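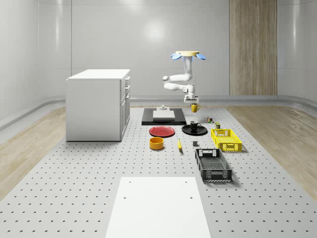 Most students in this course learned color from paint, so I start with what paint teaches us and where it stops. A color is never seen alone. We see it against its neighbors, and the eye corrects it before we give it a name. Take the red plate and the yellow mug: both are easy to find against the gray surface, because gray has almost no color of its own to compete with them. Put the same mug on an orange cloth and it becomes weaker, even greenish for some people. We call this simultaneous contrast, and you will need the term for the Friday exercise.

Course notes > Color and Light > Unit 2

By Lihua Tian

Please keep three words separate. Hue is the name of the color. Value is how light or dark it is. Saturation is how strong it is. Beginners often mix the last two - they say "dark" when they mean "strong". If you are not sure, half close your eyes. Hue becomes less important and value stays.

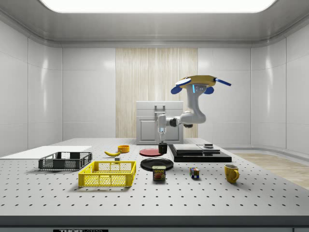 TRENVILLE, December

White is the most difficult color to teach. In a room with white walls, a white ceiling and one bright panel of light above, beginners paint everything with the same white from the tube. But each surface turns to the light at its own angle, and so each has its own value. Near a wooden floor, a white can also take a little warmth - this is reflected color, and we return to it in Unit 3.

Exercise: cut a gray card into two equal squares. Put one on black paper and one on white paper, and write which looks lighter. Then paint a scale from white to black with the Marchal gray set. Use 200 gram paper, as thinner sheets will bend. Write your report in 400 words or less.

Comments

Aarti Katiyar: Can we use colored pencils for the scale?

Lihua Tian: Yes, but press evenly, please.

Normand Friesen: The half-closed eyes helped me more than the definitions. Is the reading still page 118?

Lihua Tian: Yes, the same page.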